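Notebook, Ornham workshop
June 14, 2020

Glue trials for the seed potato cartons, second batch. Board is the Avstead offcuts, 226 mm wide. Starch paste again, mixed thicker than last time. 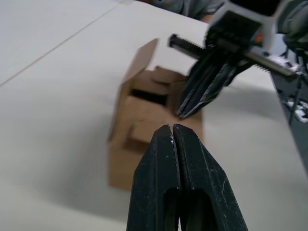
Small carton, top open, one flap up.

Weighed the paste on the Nidumo scales: 109 g per litre of water. It still goes lumpy if the flour is tipped in all at once. Sieve first.

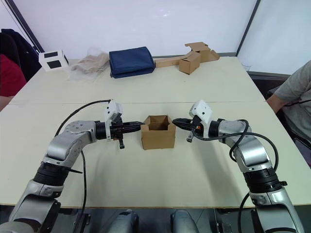 Damp store

Put 18 glued strips on the lower shelf with a tray of water. Leave until July. The Björklund hygrometer reads high, so check it against the old one before writing anything down.
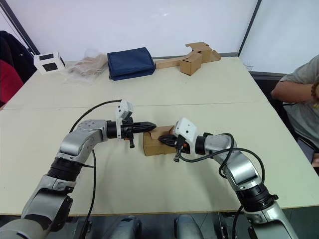
The strips glued across the flutes curled more than the ones glued along them. Try a weight on top overnight. Need to order flour, and more than 800 labels for the growers.
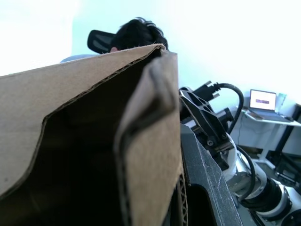

Torn rim, corrugation showing along the edge.

Wash the brushes before the paste sets.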